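How to record your band's demo at home in a weekend

Posted 5/21/18 by Ivone Vieira

Quick one this week, I'm between soundchecks. Heaps of you asked how we did the Garna demo without paying for a studio. Short answer - one lounge room, two days, a lot of doonas. Longer answer below. Written for a four-piece with drums, guitar, bass and one singer, but chop it up to suit.

What you need

A computer that can handle eight tracks without choking
An interface with at least four inputs
Two decent mics and a couple of ordinary ones
Closed headphones for everyone, not the leaky kind
Stands, tape, spare strings, spare batteries
Food. Proper food

We spent $1486 all up, and most of that was the interface and one condenser mic we'll be using for years. Borrow whatever you can. Rogério Paiva lent us his snare for the whole thing and it's the best sound on the record.

Step 1: Pick the songs and stop there

Three songs. Maybe four if they're short. Everybody wants to do the whole set and everybody ends up with nine half-finished tunes and a flat singer. Choose the ones that go over well live, then write out the structure of each on one sheet of paper. Verse, chorus, how many bars, where the stops are. Stick it on the wall.

Step 2: Sort the computer the night before

Not the morning of. Updates off, wifi off, every other program closed. Make a folder for each song and set the sample rate once, same for all of them. Record five minutes of any old rubbish on all inputs at once and listen back for clicks. If you get clicks, bump the buffer up and try again. Check you've got room on the drive, then plug in a second drive and set the backup going.

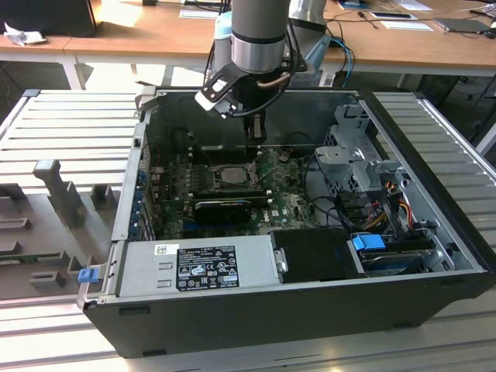 Step 3: Set the room up

Carpet good, tiles bad. If you've got tiles, rugs. Hang doonas behind the singer and over any big window. Drums go about a third of the way down the room, not jammed in the corner, corners make the kick go all woofy. Bass goes straight into the interface, no amp. Guitar amp in the hallway or the laundry with the door shut and the cable run underneath.

Turn the fridge off if you can hear it. Put your car keys in the fridge so you remember to turn it back on. Old trick, works.

Step 4: Find your tempos

Play each song with no click first and tap along to see where it naturally sits. Garna's opener wanted to live at 102 and we'd been rehearsing it at 100, and that tiny bit made a huge diference to the chorus. Write the number on your sheet. If your drummer hates a click, give them a shaker loop instead. Much nicer to play with.

If a song just won't sit on a click, record it without one. Fine. Editing gets harder, that's all.

Step 5: Drums and bass together

Everyone plays, but you're only keeping drums and bass. Guitar and vocals are a guide so the drummer knows where they are. Four mics is plenty - kick, snare, two overheads. Measure from the snare to each overhead with a bit of string and make them match, or the snare will wander off to one side.

Set levels with the drummer playing the loudest bit of the loudest song. Then turn it down a bit more, they always hit harder once it's rolling.

Three takes of each song. Break. Listen back on headphones, pick the best, fix one or two spots if you must. Don't do take eleven. Take eleven is always worse.

Step 6: Guitars

Do these late arvo on day one while hands are still warm. One mic, close to the speaker, slightly off centre. Move it before you touch the EQ. Tune between every take, yes every one. For a wide sound play the part twice and pan one left, one right. Copying and pasting the same take doesn't do it.

Asanka Selvanayagam did all her rhythm parts with half the gain she uses on stage and they came out twice as big. Try it.

Step 7: Vocals

Sunday, after breakfast, voice warmed up. Water at room temp. Pop shield a hand's width from the mic, singer a hand's width from that. Get the headphone mix right before you start, a touch of reverb in the cans helps most people pitch. Kick everyone else out of the room. Seriously. Send them for pies.

Full takes first, top to bottom, then go back for lines. Four full takes usually gives you enough to stitch a good one together.

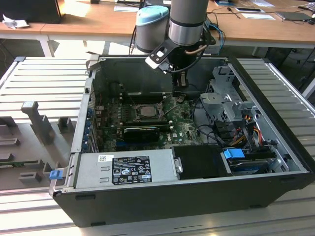

Step 8: Rough mix

Start with drums and vocal, get those two talking to each other, then bring everything else up underneath. Faders only for the first hour, no plugins. Take the low end out of anything that isn't kick or bass. By the time you've got reverbs on every track a tired old computer starts to stutter, so freeze or bounce whatever you're happy with. Playback mixing leans mostly on the processor, the square bit sitting in its socket near the middle of the green board in the photo, and the memory slots next to it are the other place to look if you're thinking about an upgrade. The graphics card running across the board below does very little for audio, so dont spend your money there. Save a new version each time you take a break, with a name you'll understand next week.

Step 9: Leave it alone, then fix three things

Wait two days. Listen in the car, on your phone, on somebody's awful kitchen speaker. Write down the three things that bother you most and fix only those. Ours were vocal too quiet, bass too loud, and a cough before the second verse.

Step 10: Send it

Export a full quality WAV and a good MP3. Put band name, song name and a contact email in the file tags, bookers lose attachments all the time. Arif Uddin listens to demos for the Tavares nights and his one request is best song first, so do that.

Next time: getting a live video out of one phone and a tripod. Questions in the comments, I'll get to them after the Thursday gig.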